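Fatside: a wrist-view grasp planner and the episodes it was tested on

Fatside is a small Python package for planning two-finger grasps from a single wrist camera, plus the simulated episodes we used to find out how bad it was. It is named after the side of an object it used to prefer, which was reliably the wrong one. That bug was fixed in April. The name stuck.

Maintained by Dexter Baptiste and Ottar Magnusson, in that order on even-numbered releases.

What you get

The planner itself lives in fatside/plan. It takes a colour image, a depth image and the current joint state, and hands back a ranked list of grasps with a score for each. The scores are useful for comparing grasps within one image. Comparing them between images is a hobby we can't support.

The episode pack holds 1,598 simulated episodes, of which 734 end in a grasp that passes our lift check. The rest end in something else. We kept them all, on the grounds that a planner has more to learn from a dropped object than we do.

Sako is the replay tool. It steps through an episode, overlays the candidate grasps and lets you re-score them with different weights. It has a dark mode and no light mode.

How the scenes are built

Each scene is put together by Boström, our scene generator. It picks surfaces, drops a handful of objects from a modest height, waits for them to stop moving and then parks the arm over the result. Surfaces are allowed to meet under the gripper, since early versions of the planner treated any strong line on a worktop as the edge of something worth picking up. Veined stone was especially good at this. One release spent a whole evening trying to grasp a crack.

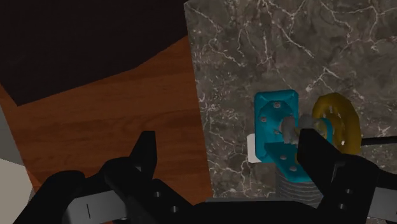 Objects are allowed to touch, overlap and hide behind the fingers. The renderer does not remove the gripper from the image, and neither do we. Earlier on we masked it out using the joint state, which worked well until the joint state arrived one step late and the planner proposed a firm grip on its own fingertip. The mask is now grown by 2 pixels on every side and checked against depth before it is applied. Anything behind a finger is marked unknown. Unknown areas cost a grasp some of its score but don't rule it out, otherwise clusters become untouchable and the arm goes home early.

Thin parts are the other known sore point. Rods and narrow bands show up in colour and then vanish from depth at low resolution, so the planner will happily sweep a finger through one on the way to something rounder.

Running it

Install with pip from the repository root, then run fatside-plan with the path to an episode. Add --top 2 if you only want the best pair of candidates, or leave it off and get a screenful. Settings are in config/default.yaml. The comments there are accurate apart from the one above approach_tilt, which Ottar wrote before lunch and Dexter changed after it.

Controller output goes through Kovon, a thin layer that turns a planned grasp into joint targets. It is tested in simulation only. If you connect it to a real arm, please lower the speed limit first and keep your coffee somewhere else.

Known problems

Sako forgets your weights if you close it during a replay.

Lift checks are strict about slipping and relaxed about rotation, so a success may be hanging at an angle you wouldn't accept from a waiter.

Episode lengths vary a great deal. Pad or crop them yourself.

Bug reports are welcome, preferably with the episode number and the config you ran. "It grabbed the wrong one" is a fair description of most of them, but we'll still ask for the config.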